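Ticket 109: subtitles drifting on the Jivham stream
Opened by Ruth Sotelo, July 19, 2020

Hi all, me again! I rented Jivham on Lerno last night (the new Halfdan Vigfúsdóttir film, I've been dying to see it) and the English subtitles are a mess. They start off fine, then by the wedding song they're 9 seconds behind, so the villain's lines turn up under his mum. Same on the telly and on my laptop. I've logged out and in again, cleared the cache, even tried the Hindi track. No joy.
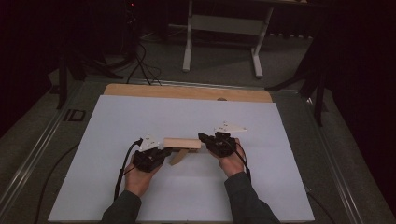

Small wooden block held between two hand grippers.

Update: your chap asked me to try another title, so I put on Hứa and the subtitles were spot on all the way through. So it's only Jivham, I reckon. I also went back to the trailer and that's fine too.

Update 2: switched from "auto" quality to the lowest setting and the drift dropped to 3 seconds. Better, but still no good for the jokes! There are over 4,000 comments under the trailer and a few people there mention the same thing, mostly after the interval card. Could you extend my rental while you look at it? It runs out tonight.

Status: passed to subtitles team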